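Asunto: Re: [mobiliario] Colocación de sillas y holgura con manteles

El 9 de diciembre, la lista de mobiliario de Clundska escribió:

> En la sala nueva hay mesas cuadradas con mantel colgante. Las sillas
> Horobets quedan cada una a una distancia distinta y los brazos rozan
> la tela al arrimarlas. ¿Hay un criterio fijo?

Criterio aplicado en Sindanis desde mayo:

- Silla centrada respecto al lado de la mesa, respaldo paralelo al borde.
- 7 cm entre el frente de los brazos y la caída del mantel.
- Mover siempre por los dos lados a la vez - si se empuja de un solo brazo, la base gira y la silla queda sesgada.
- Caída del mantel: hasta 20 cm. Con más, la tela acaba bajo las ruedas.

El jarrón va en el centro y se coloca al final, con las sillas ya en su sitio.

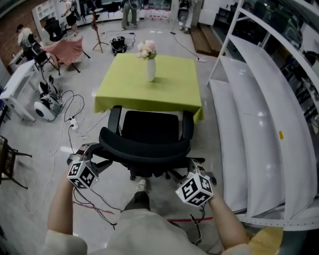
¿Conviene bajar el asiento antes de arrimar la silla?

Solo si los brazos quedan a la altura del tablero; con mesas más altas se deja como está.

La ficha Fletiretti 238 recoge las medidas para mesas redondas. El apartado 3 sigue pendiente de revisión - no lo uséis todavía para las sillas sin ruedas.

Un saludo,
Mantenimiento, Sindanis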